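Como montar e gerir a mesa de adereços numa peça para dois atores

Uma peça com dois atores e pouco cenário costuma depender muito dos objetos. Um copo que falta ou uma carta que ficou no bolso do casaco errado param a cena, e não há um terceiro ator em palco para resolver. Este guia explica como preparar a mesa de adereços, desde a leitura do texto até à arrumação depois do espetáculo. Serve para companhias pequenas, em que a direção de cena acumula com a operação de luz ou de som.

Os exemplos vêm de "Jimengate", texto de Fouzia Pirzada que a companhia Flultness apresentou em digressão. A peça tem 41 páginas e 28 adereços, distribuídos por dois lados do palco.

1. Fazer a lista a partir do texto

Leia a peça inteira uma vez sem tomar notas. Na segunda leitura, marque todos os objetos em que alguém toca, que alguém refere como presentes ou que têm de estar visíveis. Use uma cor para os que vêm nas didascálias e outra para os que só aparecem nas falas. Os segundos são os que costumam escapar. Em "Jimengate", a irmã mais velha diz "guarda isso" na página 12 e não há nenhuma indicação do que é "isso". Ficou decidido em ensaio que era um maço de recibos, e os recibos entraram na lista.

Passe depois tudo para uma tabela com estas colunas:

Número do adereço
Nome curto
Página em que entra
Quem o traz
Lado de onde sai
Lado onde acaba
Consumível (sim ou não)
Observações

O nome curto deve ser sempre o mesmo em todos os documentos. Se na tabela está "carta azul", não escreva "envelope" na folha de deixas.

2. Separar adereços de mão, de cena e pessoais

Adereços de mão são os que o ator vai buscar aos bastidores e leva consigo. Adereços de cena já estão colocados quando o público entra. Pessoais são os que vão com o figurino: óculos, relógio, lenço, aliança.

Só os primeiros precisam de lugar permanente na mesa. Os de cena precisam de uma marcação no palco e de uma linha na lista de pré-espetáculo. Os pessoais ficam no camarim, num saco com o nome da personagem, e o ator confirma-os ao vestir-se. Quando um objeto muda de categoria a meio da peça, registe-o nas duas e escreva a página da mudança.

3. Escolher a mesa

O tampo tem de ser estável e ter altura suficiente para se pegar nas coisas sem dobrar as costas. Uma mesa de campismo abana e os copos fazem barulho. Se o chão dos bastidores for irregular, calce os pés antes de forrar o tampo, e faça o teste com a mão apoiada num canto.

Numa peça para dois atores com saídas pelos dois lados, o mais prático são duas mesas, uma em cada lado. Se só houver espaço para uma, coloque-a no lado com mais entradas e deixe uma prateleira ou um banco no outro. Verifique o caminho entre as duas posições às escuras, com as cortinas fechadas.
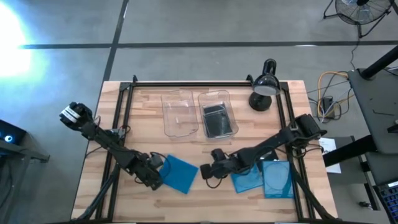 Meça o tampo e desenhe-o em papel antes de começar a distribuir os objetos. Uma folha A3 chega. Recorte retângulos à escala para os adereços maiores e experimente várias disposições. Os objetos do primeiro quadro ficam na fila da frente, os seguintes atrás, e os pesados ou frágeis ficam sempre do lado da parede. Deixe uma zona livre para devoluções. Sem essa zona, o ator que sai de cena com pressa pousa o que traz na mão em cima do que o colega vai buscar a seguir.

4. Forrar e marcar

Material necessário:

Papel de cenário branco ou pardo
Fita de papel para prender as bordas
Marcador preto de ponta grossa
Fita fluorescente em tiras curtas
Um candeeiro pequeno com filtro azul

Estenda o papel e prenda-o por baixo do tampo. Coloque cada objeto no seu lugar, trace o contorno com o marcador e escreva dentro o número e o nome curto. Com letras de imprensa lê-se melhor à luz azul. Use a fita fluorescente apenas nos cantos da mesa e na borda da zona de devoluções. Em excesso, vê-se da plateia quando a cortina abre.

Se a digressão for longa, substitua o papel por um pano de algodão cru e marque com tinta de tecido. O pano enrola-se e vai na mala. O de "Jimengate" foi lavado a frio entre duas séries e as marcações aguentaram.

5. Agrupar os objetos pequenos

Chaves, moedas, fósforos e recibos perdem-se com facilidade quando ficam pousados um a um. Junte-os por quadro e dê a cada grupo o seu recipiente, com uma etiqueta na frente e outra no fundo.

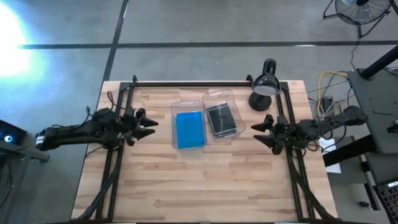 Os recipientes devem deixar ver o conteúdo sem ser preciso mexer em nada. Com tampas opacas, o ator abre três caixas antes de encontrar a certa, e isso ouve-se na primeira fila. Caixas transparentes como as duas da fotografia resolvem o problema, e convém escolhê-las largas, para a mão entrar aberta. Um fundo claro também ajuda: num tampo de madeira em tons de creme, como esse, os objetos escuros distinguem-se bem mesmo antes de se pôr o papel. Forre o interior das caixas com feltro se lá for guardar metal. Corte o feltro um pouco maior do que o fundo, para ficar preso nos cantos.

6. Preparar consumíveis e duplicados

Tudo o que se come, bebe, rasga ou queima tem de ser reposto antes de cada sessão. Calcule a quantidade para a série completa e some os ensaios corridos. Para as cartas rasgadas de "Jimengate" imprimiram-se 1000 folhas, guardadas em resmas fechadas e contadas ao fim de cada semana.

Tenha um duplicado dos objetos de que a ação depende. No nosso caso eram a chave, o gravador e o copo do segundo quadro. O duplicado fica num saco debaixo da mesa, nunca em cima, para não ser confundido com o original.

Líquidos em palco levam-se em recipientes só com água ou chá frio, preparados no próprio dia. Pergunte aos atores por alergias e escreva a resposta na coluna das observações. Para comida, prefira alimentos macios e em pedaços pequenos. Bolacha seca antes de uma fala longa dá tosse.

7. Ensaiar com a mesa

Os atores devem usar a mesa a partir do primeiro ensaio corrido, mesmo com objetos provisórios. Severin Mayrhofer, que dirigiu a montagem, pediu que as devoluções fossem ensaiadas como parte da marcação, com o mesmo número de passos de cada vez. Gasta-se uma tarde com isso e poupam-se muitas correções na semana da estreia.

Combine três regras com o elenco:

Ninguém pega num adereço que não é seu.
Ninguém pousa na mesa telemóveis, garrafas ou textos.
O que sai partido é comunicado à direção de cena no fim do quadro.

Se durante os ensaios um objeto mudar de lado, altere a tabela no mesmo dia, imprima-a de novo e deite fora a versão anterior. Ponha o número da versão no canto superior direito.

8. Verificação antes do espetáculo

Faça a primeira verificação 30 minutos antes da abertura de portas, com a lista impressa e uma caneta. Toque em cada objeto e diga o nome em voz alta. Depois vá ao palco e repita com os adereços de cena. Teste o que funciona: acenda a lanterna, ligue o gravador, rode a chave na fechadura.

A segunda verificação cabe aos atores, cada um com os seus. Assinam a folha e ela fica pendurada ao lado da mesa. A partir desse momento ninguém mexe em nada sem avisar.

Em salas que não conhece, acrescente tempo. No auditório de Tondenton a saída da esquerda dava para um corredor de passagem do público, e a mesa teve de ser mudada às 19h, com a marcação de luz ainda a decorrer. Pergunte por estas coisas quando pedir a planta da sala. Pergunte também onde se apagam as luzes de serviço.

9. Depois do espetáculo

Recolha primeiro o que ficou no palco, depois o que está nos bolsos dos figurinos. Lave copos e pratos na mesma noite. Conte os objetos pela tabela e guarde-os pela ordem dos números, com os frágeis na mala rígida.

Registe no relatório o que se partiu, o que falta comprar e qualquer troca feita durante a sessão. Duas linhas bastam:

Copo 14 rachado, substituído pelo duplicado. Comprar um.
Recibos devolvidos do lado direito, repostos à esquerda.

Envie o relatório à produção antes de sair do teatro e leve consigo uma cópia em papel da tabela.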